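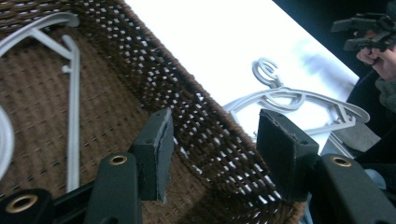

# Directorio de correo de las secciones locales

Tabla maestra de direcciones, alias y responsables de buzón de la federación de asociaciones rurales. Sustituye a la hoja compartida que mantenía la secretaría.

Versión del 4 de junio de 2024. El archivo contiene 777 registros.

## Archivos

- `secciones.csv` – un registro por sección local
- `alias.csv` – redirecciones activas
- `bajas.csv` – buzones cerrados; no se reutilizan
- `comprobar.py` – validación previa a la carga

## Campos de `secciones.csv`

| Campo | Tipo | Notas |
|---|---|---|
| `id` | entero | No cambia aunque la sección se fusione |
| `nombre` | texto | Con tildes y diacríticos (`Ateş`, no `Ates`) |
| `comarca` | texto | Ver lista cerrada en `comprobar.py` |
| `buzon` | texto | Minúsculas, sin espacios |
| `responsable` | texto | Puede quedar vacío |
| `estado` | código | `A` activo, `S` suspendido, `B` baja |

La codificación es UTF-8 sin BOM y el separador, punto y coma. Excel guarda a veces en Windows-1252; en ese caso `comprobar.py` se detiene y muestra la primera línea afectada.

## Uso

```
python comprobar.py secciones.csv alias.csv
```

Si no hay errores, el script termina con código 0 y no escribe nada en pantalla. El código 4 indica alias que apuntan a un buzón inexistente.

## Problemas conocidos

- Stirnness y Kirnora comparten buzón desde la fusión. Figuran como dos registros con el mismo valor en `buzon` – el aviso de duplicado es correcto y se puede ignorar.
- Seis secciones carecen de responsable. El correo llega, pero no hay a quién enviar el cambio de contraseña.
- Los alias de Ferkus caducan en noviembre.

## Cambios

Las altas y modificaciones se piden a Rajkumari Sandhu, con el `id` de la sección en el asunto. Las bajas requieren además el visto bueno de Vivek Dwivedi. No se aceptan ediciones directas sobre la rama principal.

## Privacidad

El campo `responsable` contiene datos personales. Antes de publicar cualquier extracto hay que vaciarlo con la opción `--sin-nombres`.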